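3.2 Beschäftigungsbeschränkungen in kommunalen Verwaltungen

Die Auswertung stützt sich auf Personalverzeichnisse der Stadtverwaltung von Vukodside und der Bezirksverwaltung Vusetti. Erfasst wurden 800 Planstellen, von denen vor Inkrafttreten der Residenzverordnung 700 besetzt waren. Die Verordnung verpflichtet Bedienstete, ihren Hauptwohnsitz im Verwaltungsgebiet nachzuweisen. Wer den Nachweis nicht erbringt, wird ohne Bezüge freigestellt; eine förmliche Kündigung erfolgt nicht. Diese Konstruktion hat Folgen für die Messung, da freigestellte Personen in den Verzeichnissen weiterhin als beschäftigt geführt werden.

Um den tatsächlichen Personalbestand zu bestimmen, wurden die Verzeichnisse mit den monatlichen Gehaltslisten abgeglichen. Als aktiv gilt eine Stelle, wenn für den Stichmonat Dezember eine Zahlung verbucht ist. Nach diesem Kriterium waren 100 der zuvor besetzten Stellen inaktiv. Die Abweichung zwischen Verzeichnis und Gehaltsliste konzentriert sich auf das Meldewesen, die Bauaufsicht und die Wasserversorgung - drei Bereiche, in denen traditionell viele Pendler aus dem Umland beschäftigt sind.

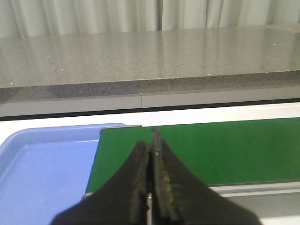

Abbildung 4

Die Ausnahmeregelung in § 6 der Verordnung lässt eine Weiterbeschäftigung zu, sofern die Behördenleitung die Unentbehrlichkeit schriftlich feststellt. Von dieser Möglichkeit wurde in 20 Fällen Gebrauch gemacht. Sämtliche Feststellungen betrafen technische Laufbahnen; im allgemeinen Verwaltungsdienst wurde kein Antrag bewilligt. Egilsson führt die ungleiche Praxis auf das Fehlen verbindlicher Kriterien zurück. Die Akten stützen diese Deutung nur teilweise. In Vusetti lag ein internes Rundschreiben vor, das die Prüfung an den Nachweis erfolgloser Ausschreibungen band, während in Vukodside jede Amtsleitung nach eigenem Ermessen entschied.

Für die Deutung der Befunde sind zwei Einschränkungen zu beachten. Erstens enthalten die Gehaltslisten keine Angaben zum Freistellungsgrund, so dass Krankheit und Elternzeit nicht in allen Fällen abgegrenzt werden konnten. Zweitens fehlen für den Eigenbetrieb Drotivico die Listen des ersten Quartals. Die betreffenden Stellen wurden in der Grundgesamtheit belassen und als aktiv kodiert. Der ausgewiesene Rückgang ist insoweit als Untergrenze zu verstehen.

Die Beschwerdeverfahren vor der Schlichtungsstelle werden in Abschnitt 3.3 behandelt. Das Leitverfahren Garcia wurde am Mittwoch, 27. Mai 2020, eröffnet und betrifft die Frage, ob die unbezahlte Freistellung einer Entlassung gleichsteht - mit der Folge, dass die tariflichen Anhörungsrechte anzuwenden wären.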